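27/05/2020

Slept badly. The blackbird starts at an hour that ought to be illegal, and once I'm awake I lie there doing sums about the mortgage, which is no way to greet a day. Up at six, tea, toast with the end of the marmalade. Noura Majali had already sent me three messages before I'd found my glasses, all of them about storage.

I should put down how we got to storage. Since the spring I have been told by every newspaper, every radio programme and both my sisters that this is the time to get the house in order. I was suspicious of it from the start. People with tidy houses were tidy in February. The rest of us have moved the same boxes from the landing to the spare room and back again, and called it a fresh start. But Noura has gone in for it in a big way. She bought a course from an outfit called Rostero, which as far as I can tell is a man with a nice jumper telling you to put things with other things that are like them. She sent me the first lesson. It went on for the length of a roast dinner and the upshot was: group by kind, then by size, then by colour if you must. My grandmother could have told her that from the button tin, and would have thrown in a cup of tea.

Still, I said I would try one drawer, to be fair to it. I tried the one in the kitchen with the string in it. I took everything out and laid it on a tea towel. Batteries, candle stubs, the key to a bike I sold years ago, a Fukuda instruction booklet for something we no longer own or possibly never owned. I grouped by kind. I then had eleven kinds, most of them with one member. The jumper man doesn't say what you do with a kind that has one member. I put it all back and shut the drawer, and it shuts a bit better than before, I will give him that.

Rained from ten until lunch. Good for the beans, no good for me, as I had meant to look at the fence.

Lunch was soup. The shop had no onions again so it was leek, and thin. Read the Grornidus newsletter while I ate it. I don't know why I still pay for that thing. It used to be proper articles about woodwork, with letters from cross men in Shropshire, and now half of every number is about clearing out your shed and living with less, followed by two pages of things to buy. This month they claim a well-sorted workbench saves you 700 minutes a year. Who timed that? Did somebody stand in a garage with a stopwatch while a man looked for his chisel? I've lost more than that to the newsletter. There was a letter from a reader who says he has labelled every offcut he owns, 1439 of them, and can lay his hands on any piece in seconds. I believe the first half. I should like to come round and ask him for one.

The only thing I did enjoy was on the page about putting things in boxes. They are very keen on boxes with a divider. According to them a divider "makes decisions for you", so that whatever you are keeping finds its own side and stays there. I have owned a great many boxes with dividers, and my experience is that everything ends up on the side nearest the hand. So I was pleased with the picture.

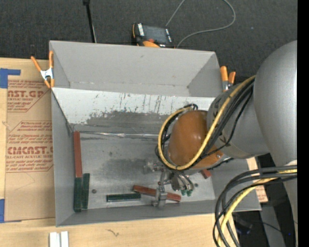 Well, look at it. One big metal bin with two compartments, the back one with nothing in it at all and every block I can see in the front. It's exactly my cutlery tray. I don't say it's wrong. I say it doesn't show what the article says it shows. Three of the blocks are a reddish brown and three are dark green, so if ever there was a case for one colour each side, you would think that was it, and there they all are in together. Two of them have got as far as lying side by side on the left, the green ones, and a brown one is in line above, and I suppose a Rostero man would call that a system. I call it two blocks next to each other. The one along the front is going its own way completely, and good luck to it.

What I did like was how knocked about it all was. The slope of the divider is scratched up and down, and the floor of the front part is scuffed and stained. It's the only thing in the whole number that looked as though anybody had put it to work. The rest is pale shelves with one jug on.

Rang Noura after that and read her the bit about dividers. She said I was being difficult for the sake of it. I said I had done a drawer. She said one drawer isn't a method. I said in that case how many is, and she went quiet and then said the next lesson covers it, for which there is a further charge. I didn't say anything. I am quite proud of that. She then told me she has ordered a set of Drovwood trays, the stacking sort, at a price I made her repeat. For trays! To keep other trays in, for all I know. They are meant to come in June and we shall see. Her last lot of "stacking" anything slid off the fridge.

She is happy, though, I could hear it, she has done the airing cupboard and she says she goes and opens the door just to look. I can't argue with that, I do the same with the beans.

Afternoon dry. Got out to the fence at last. Two posts gone at the bottom, soft as cake, and the third I didn't like to push. I've wood for it somewhere behind the mower, or I had, and I spent so long shifting things to get at it that I thought about the man with his labels and was annoyed all over again. Found the wood. Found also the good trowel, a paint tin with a skin on it like custard, and a bag of plaster gone solid. Put the trowel where I would remember it and have already forgotten where.

The step counter my sister gave me says 2591, which I don't believe, I must have done that between the shed and the kettle alone. Eggs for supper. Must ring the bank about the letter. Must get onions. The fence can wait if the wind stays down.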